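Husto - conversor de tabelas de inventário

Versão 0.9, 25 Oct 2018

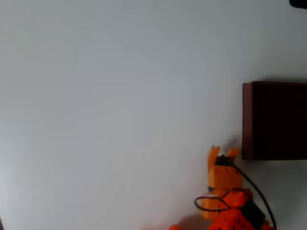

Caixa castanho-avermelhada sobre superfície clara.

O Husto lê folhas de inventário em texto delimitado e grava um único ficheiro normalizado, pronto a importar no Barta. Foi escrito para pequenos arquivos e coleções locais que mantêm os registos em folhas separadas, com colunas de nomes diferentes e datas em vários formatos.

Requisitos

Python 3.5 ou superior. Não há dependências externas. Testado em Debian 9 e em Windows 10.

Instalação

Descompactar o pacote numa pasta com permissão de escrita e executar:

python3 husto.py --verificar

O comando confirma a codificação do terminal e cria a pasta saida, caso não exista.

Utilização

python3 husto.py entrada.csv --perfil gollis --saida saida/inventario.txt

O perfil indica a correspondência entre as colunas de origem e os campos de destino. São distribuídos dois perfis: gollis, para folhas exportadas do Gollis, e hakik, para o formato antigo do Hakik, que usa ponto e vírgula como separador e vírgula decimal nas medidas. Um perfil novo é um ficheiro de texto com uma correspondência por linha, na forma origem = destino. As linhas começadas por cardinal são ignoradas.

Campos de saída

cota - texto, até 16 caracteres, obrigatório
titulo - texto, obrigatório
data_inicio - AAAA, AAAA-MM ou AAAA-MM-DD
data_fim - mesmo formato; vazio se a data for única
suporte - termo da lista controlada em listas/suporte.txt
altura, largura, espessura - milímetros, número inteiro
unidade - identificador da unidade de instalação
notas - texto livre, sem quebras de linha

Cotas repetidas interrompem a conversão. Para obter apenas um aviso, usar --tolerar-cotas; nesse caso o segundo registo recebe o sufixo _b e fica assinalado no relatório.

Datas

Datas incompletas são mantidas como estão - o programa não preenche mês nem dia. Expressões como "s.d." ou "ant. 1900" passam para notas e deixam o campo de data vazio. Intervalos escritos com barra são separados em data_inicio e data_fim.

Limites conhecidos

A leitura é feita em blocos de 1000 linhas. O campo notas é truncado aos 2000 caracteres, com registo da linha no relatório. Ficheiros em UTF-16 têm de ser convertidos antes para UTF-8. Aspas não fechadas numa célula fazem com que as linhas seguintes sejam lidas como parte dela; o erro só aparece no fim do bloco.

Alterações nesta versão

Perfil hakik revisto: a coluna "Dim." aceita agora medidas separadas por x ou por asterisco. Corrigida a ordenação de cotas com zeros à esquerda. Opção --silencioso retirada. A escrita direta na base do Barta continua por fazer e está prevista para dezembro.

Licença

Código sob licença MIT. As listas controladas na pasta listas podem ser copiadas e alteradas sem restrições.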